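Print this page | E-mail this report

Posted 17/08/2023 by Jaanus Žukauskas

Planning the Kitchen Arm: What We Buy First

Our team spent most of the summer term arguing over a shopping list, and I loved nearly every minute of it! The project is called Pasamus. The goal is a single arm that can do small kitchen jobs, and my part was working out what to buy, and when.

We started with 3809 dollars. The used arm from Trindon takes 1383 of that, which felt like a lot until I priced the new ones (I closed that tab pretty fast). Caradog Howells, who shares the budget sheet with me, wanted a second gripper right away. I wanted a real stove to test on. We went back and forth for a week and in the end bought neither, and I think that was the right call for now.

What we have instead is simulation, and it has been great for planning. The kitchen model cost us nothing but time, with a toaster oven, drawers, and a stove with a kettle on a lit burner, so we can see how much reach the arm needs before paying for a mount. We tried 33 mount positions in software. Doing that with brackets and a drill would have eaten the whole term.

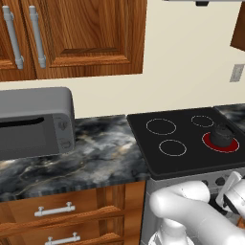
The mount itself is still open. Cellarberg sells a fixed one for 47 dollars, and Ranasinghe has a sliding rail that I really want, but their quote hasn't come back yet. If the rail is too much, we go fixed and live with less reach on the left side.

Still to price before November: spare finger pads, an emergency stop button, a power supply, and shipping on the arm. Caradog is also asking the department for a bench with a locking cabinet.

Contact the project team | © 2023 Pasamus student project | Back to top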